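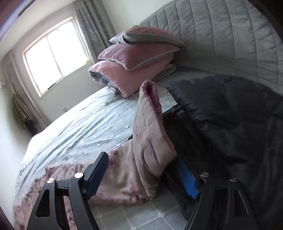

Page last updated: Monday, 16:10

Home | Rooms | Mending | Washing Day | Older Posts | Say Hello

I have been putting off the bedding for weeks. Not the sheets, I'm not an animal, the sheets get done. I mean everything that lives on top of the sheets, which in our house has slowly turned into a sort of geological feature. You go to bed in August with one thin cover and the window open, and before you know it you're climbing in under four layers and kicking three of them off at two in the morning.

So on Monday I decided the whole lot was going to be sorted, folded and put somewhere sensible, and I'd start with the bed in the back room because it's the worst. It's where blankets go when they haven't got anywhere else to be.

First, the bedspread. I love this bedspread. It's a pale blue-grey with little tufted stitches all over it in diamonds and squares, and I got it from Cillari, the tiny linen shop up the hill that's only open when it feels like it. I pulled it straight before I did anything else and let the side hang down properly so the edging shows. I know you're meant to clear everything off and do the bottom layer last (or first? I've read both) but I can't think on a rumpled bed. Smooth base, then deal with the piles. It also means you've basically got a big clean table to fold on, and at a decent height too if you've got a bad back like mine.

Then the pink things. I went through a very pink phase two winters ago and I'm not sorry! They're stacked up by the headboard: the thick comforter folded on the bottom, then the fat pillow with the pale grey piping, then the flatter one on top, which is dusty pink on one side and a silvery grey on the other. I always end up putting that one grey side up and then turning it over and then turning it back. The comforter has a grey lining, so when you roll the edge under you get a nice bit of grey showing, and it goes with the headboard, and I feel like someone who plans things.

The headboard, by the way, was the one big purchase in that room. Grey, padded, stitched in long channels, and it curves right round. It came from Vachon and they delivered it on the wrong day and left it in the porch, but I forgave them the first time I sat up against it with a cup of tea. The only thing I'd warn you about is the channels. They collect dust like you wouldn't believe. I go down each one with a soft brush, the sort you'd use for a keyboard, and it takes ages but it's quite soothing with the radio on.

Now, the blankets. I've got a proper problem with blankets. There's the big charcoal one, which was all in a heap on the right-hand side, and it's enormous. It's a two-person fold and I'm usually one person. What I do is lay it out as flat as I can, walk the far edge over to the near edge, then do the same again the other way, and by then it's small enough to pick up and finish against my chest. If you try to start by holding it up in the air you'll just end up wearing it.

And then my favourite, the pink and white flowery one. It's all roses and cream and splotches of magenta, and it's plush underneath, so soft that it won't hold a crease to save its life. You pinch it up in the middle to turn it and it stands there in a great loop like a wave, and you think lovely, I've got it, and then one side slithers off and you start again. I've tried folding it in half and half again. I've tried thirds. Thirds is better. Rolling is best of all, but a roll takes up so much room in the cupboard that you can't shut the door on it, so I've gone back to thirds and I tuck the loose end into the fold like you would with a pair of socks.

A few things I've picked up, in case you're about to face your own heap:

Fold the slippery ones first, while you've still got patience. I did it the other way round last year and ended up stuffing the last blanket into the cupboard with my foot.

Don't fold anything you haven't given a shake out of the window. I found a biscuit. A whole one.

Washing the plush stuff: cool, gentle, hardly any powder, and no softener at all. Softener flattens it. I learned that on a cream throw from Kedumis that has never been the same, and it now lives in the boot of the car for picnics.

I did consider buying storage bags, and got as far as looking at the Bundero ones, the set of 10 with the zips. But I know myself. I'd put everything away beautifully, forget what was in which bag and have them all open on the floor by the first frost. The cupboard will do, with the charcoal on the bottom shelf and the flowery one above it where I can reach it for film nights.

The pink stack is staying on the bed. I can't have it all tucked away, the room looks so bare, and anyway I like something to lean on when I'm reading in there.

Next up is the airing cupboard, and I've already opened the door once and closed it again. If anyone has a way of folding a fitted sheet that works on a deep mattress, please put it in the comments, I've watched all the videos and mine still comes out like a cabbage.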